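Interior Visualization II
Handout 4: Surface materials, scale and reflection
Instructor: Parvathi Shenoy
Lab support: Eilif Fjeld

Reading before the session: course reader, the section on light transport, and your own notes from Handout 3 (daylight and exposure). Bring the Promerdale kitchen file with the cameras already locked.

1. Scope

Handout 3 dealt with where light comes from. The present one deals with what surfaces do with it. By the end of the lab you should be able to build a finish from a sample, set it to real-world scale, and match its reflection to the finish named in the designer's schedule. Textiles and glass are left for Handout 5.

2. Terms

Base color: the color of the surface under neutral light, with no highlight or shadow in it.
Roughness: a value from zero to one that sets how far a reflection is spread. Zero gives a mirror. One gives a fully matte surface.
Bump: an apparent change in surface height, calculated from a grayscale map. It does not alter the outline of the object.
Displacement: a true change in geometry. Slow to render and seldom needed in interiors.
Tile: one full repeat of a texture.
Repeat error: a feature that the viewer can pick out more than once in the same surface.

3. Scale

Most of the weak images handed in last term failed on scale. A floor texture stretched to fill a room makes the room look like a model. Before applying any map, write down the real width that the map covers, in millimeters, and enter that figure in the mapping panel. Do not scale by eye.

The Manole oak sample used in the lab covers 400 mm across and 200 mm along the short side. Applied to a countertop it will repeat several times. Offset each board or panel so that the same knot or arch does not line up from one to the next. If the schedule calls for a single veneer sheet, the tile must be at least as long as the sheet.

Grain direction follows construction. On a tabletop it normally runs the long way. On a framed door the stiles run vertical and the rails horizontal, and each is mapped as a separate part. On drawer fronts, ask. Some designers want the grain to run on from one front to the next, others want it horizontal throughout, and the drawings do not always say.

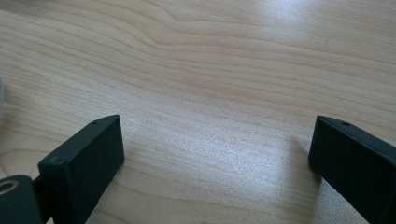 Reflection is set after scale and never before it. A render with the right color and the wrong roughness reads as plastic, and students then spend an hour changing the color. Start with a mid value, place one window or one softbox, and look at how the highlight falls off at its edges. The blonde tabletop in the photograph has a light finish, and its glare takes the form of a soft patch that washes the grain out to a whitish, speckled sheen. The grain stays legible elsewhere. A single low roughness value will not give this result: it produces a crisp window shape with the grain intact around it. Use a moderate value and add a fine roughness map, low in contrast, to break up the highlight.

Note also that the base color map must not contain any highlight. If you photograph your own samples, shoot under even light from both sides and discard any shot with a bright area. A highlight baked into the map will stay in place when the camera moves – an obvious fault in animation and a visible one in paired stills.

4. Common faults

Pure white walls. Keep the base color of white paint below the maximum, or the bounce light will flatten the corners.
Bump set too high on timber. Sealed wood is nearly smooth. If the bump is noticeable at normal viewing distance, halve it.
Sharp edges. Every edge in a real interior has a small radius. Apply a bevel of 2 mm to countertops and table edges unless the detail drawing gives another figure.
Saturated wood. Compare the render with the physical sample under the lab lamp, with the monitor calibrated.

5. Lab exercise

Open the Promerdale kitchen. Replace the three placeholder materials (counter, floor, cabinet fronts) with finishes from the Wikard library, following the schedule prepared by Alina Buzatu. Render the east camera twice, once with the blinds open and once with them closed. Test renders may be small. Final renders are at 300 dpi for an A4 page.

Save a copy before changing the mapping. The lab machines do not keep versions.

6. Submission

Upload both finals and a one-page material sheet by 10th February. The sheet lists, for each finish, the map size in millimeters, the roughness value and the source of the base color. Work without a material sheet will be returned unmarked. Questions on the schedule go to Alina Buzatu, questions on the render queue to Eilif Fjeld.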